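Dulce Manríquez has sat through enough vendor demos to distrust a smooth one. She plans equipment purchases for Rosales, and the line she keeps being shown is a simulated home where a robot finds its way from room to room.

"They all drive well in there," she says. "Fine. What does it cost me in year two?"

The Bondisetti quote ran to 10 pages. Service took up four lines. Spare batteries were listed at $1,656 each, and she would need 5.
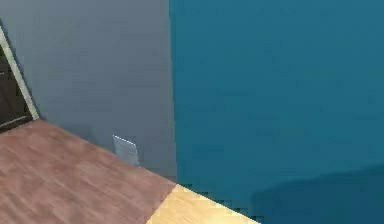
Manríquez asked for a trial on her own floors before signing anything. The sales side offered more simulator hours instead. "I can't budget from simulator hours," she says. "I've got thresholds, cords, people leaving doors half open — put that in the quote."

Her colleague Tullio Dal Bello is a little kinder. He thinks the rendered rooms are useful for ruling a machine out early, and cheaper than shipping one over. Would he buy on that basis? "No. I'd rent one until September and look at the repair bills."

The money is still unspent.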